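How Our Town Lost Its Night Bus (and Who Misses It)
Student project report, Ghizlane Kettani, March 2022 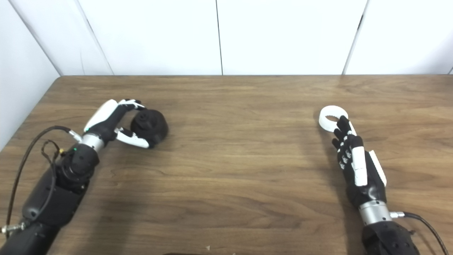

A robot hand with a round, dark brown object in its grip.

So I picked the Stivside night bus for my project, mostly because I used to fall asleep on it! It ran from the square out to Ullero and back, and it stopped for good before I had my license, so I kind of took that personally.

I spent most of February asking people about it. I handed out 11 survey sheets at the bakery on Benmoussa Street and got 8 back, and one of those was just a drawing of a bus (a pretty good one). The old timetable was harder to find. The library had one folded up inside a box of parking maps, and it shows the last bus leaving the square at 11:47, which is later than I remembered.

My best interview was with Fouad Gaber, who drove the route for nine years. He told me the Ullero end was always busier in winter, when the Prokari bakery crew came off shift, and that in summer he sometimes drove the whole loop with the radio for company. I loved that and wrote way too much of it down.

Five people on my survey said they walk home now. Two get a ride from family. I thought more of them would want the bus back exactly as it was, but several just wanted something smaller that runs on weekends.

If I did this again I'd start with the timetable, then do the survey. I asked everybody about a stop on Mill Road that the bus never even used.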